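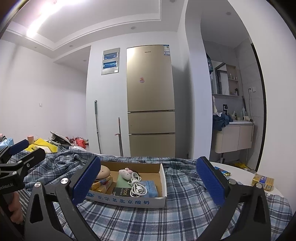
I have worked with 3D software for a living since I moved to Stadby, and my complaint is about the way we are taught to judge it. When a new version comes out, everybody writes about the renderer. The demo pictures show glass, chrome and wet streets, and the reviews repeat the same pictures. But most of my paid work looks much more modest than this. A customer wants a round table with a plaid cloth over it, and on the cloth a shallow cardboard box, brown inside and white on the outer sides. It sounds like homework for a beginner. Please try it. The pattern must stay straight on the top and then bend correctly where the cloth falls over the edge, and for this you need good UV tools, which is the part of the program that gets one line in the release notes.

I use Kallidel every day, and before that I used Itetti for 3 years. Both are good programs. In both of them the unwrapping window looks almost the same as when I learned it. The last big update of Kallidel brought more than 1,000 new materials in the library. I opened the library, I admired it for an evening, and the next morning I was again moving seams by hand, because the automatic result had cut my pattern in the most visible place.

My former colleague Tomoyo Chiba does not agree with me. She thinks that a company must sell the program first, and that a beautiful picture sells it better than a clean seam. She is probably right about the selling. However, we who pay the subscription have already bought it. I think it is fair to ask that one release in 2 goes to the people who are already inside.

At the Ridgeway studio, where I did a contract last November, the artists kept a shared folder with their own small scripts. One script straightened the UV shells, another one matched the texture scale between objects, and a third only renamed the maps. Roughly half of the team could not finish a normal day without them. If I were a product manager, I would ask to see such a folder before I planned anything. It is a list of missing features, already tested, and written by people who had no time to write it.

I do not ask for less progress in rendering. I also enjoy the glass and the chrome. My wish is only that the next presentation gives ten minutes to the cloth, with the unwrapping window open on the screen and the presenter doing the work live.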